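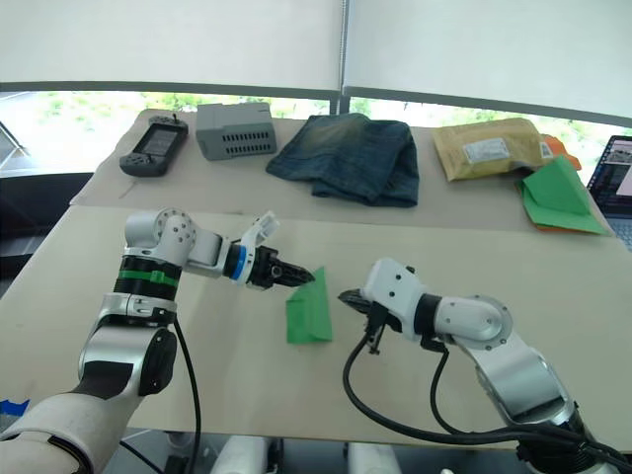
Two robot arms at the table, with the left gripper pointing towards the green object.

Zorkside Futsal League: Frequently Asked Questions

How many players can we register?
Up to 12 per team. Five play at a time, including the goalkeeper. You can add players until the end of July, as long as you stay within the limit.

What does it cost?
The team fee is $800 for the season. It covers court hire and referees. You can pay in 2 instalments.

What if we're running late?
The clock starts on time. A team with fewer than three players on court after 15 minutes forfeits the match.

Do we need matching shirts?
Yes, with numbers on the back. Shorts can be any colour. Shin pads are compulsory and shoes must be non-marking.

What happens if both teams turn up in the same colour?

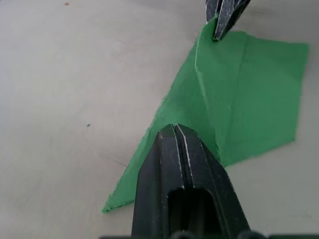
The team listed second on the draw changes or wears bibs. Borrow a set from the scorer's bench before warm-up and hand it back after the match. If you bring your own, they need to be proper bibs with finished edges. A plain sheet of bright green cloth like this one, a bit fuzzy and uneven down the left side, is easy enough to see but won't be accepted.

Who do I contact?
For the draw and results, Kumudini Uddin. For referees and send-offs, Periklis Koutsoukos. Both can be reached through the league office.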